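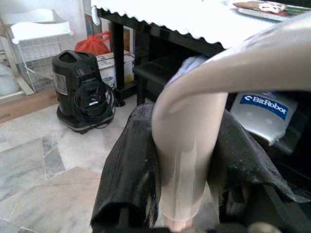
Kinnunen two-finger gripper, padded
Sold by Zinstead. Back in stock from 8th December.

Can a machine do the chores yet? Some of them. Slowly. We get asked this a lot so the page is laid out by job, not by spec sheet.

Holding and lifting
Good. Cups, bottles, odd shaped ornaments, anything with a neck or a handle. Black pads give a bit so shiny glazed things can be held without cranking the force up. Start low.

Picking up off the floor
Fair. Fine in a clear space. Under a table, round chair legs, trailing flex, much harder. Most of the trouble is the arm getting there, not the grip.

Cloths and towels
Picks up one, yes. Folding, no. Not with this gripper and probly not with anyone's at this price.

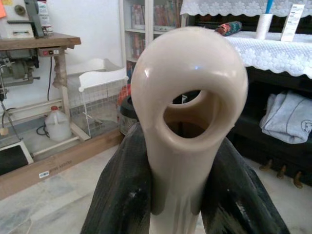 Workshop jobs
Handing over parts, clearing a bench, putting jars back on a shelf. OK if things live in the same place every day. Feeding cloth through a sewing machine, please dont ask, we've tried.

Fits
Jemska arms, all models since April. Ellix wrist needs the adaptor plate (sold seperately).

Lifts: up to 300 g
Opens: 50 mm
Spare pads: pack of 5
Warranty: 45 days on pads, longer on the body, see terms

Pads wear. Scuffs and creases are normal, splits are not. Change both together. Wipe with a damp cloth, no solvents.

Not for knives, hot pans or anything you'd cry over.

Delivery UK only for now. Trade orders, use the form.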